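Grerholm Theatre Opens Submissions for Seven-Night Short Play Series

23/05/2021

Grerholm Theatre is accepting scripts for Kadard, a series of short plays to be staged over seven nights at the Navarro Street studio. Scripts may run up to 17 pages and must be unproduced. Each selected writer receives a fee of $1299, paid on signing.

Artistic director Hường Nghiêm will read all entries with two guest dramaturgs. Writers' names are removed before reading – title pages should be sent as a separate file.

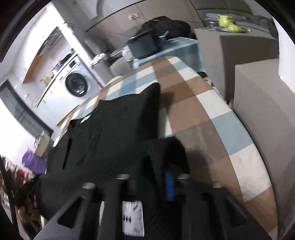 Staging for the series is limited to one lighting plot and a shared stock of props. Plays are performed back to back, with changeovers of under two minutes, so scripts should call for items that one person can carry on and off. A checkered blanket and a piece of dark fabric are enough to set a play in this format. Projections, live flame and flown scenery are not available.

The theatre received over 31 scripts for its previous series, Flerkach. Kadard has no set theme. Translations are eligible with the written consent of the original author.

Guidelines and the entry form are available from the Grerholm box office.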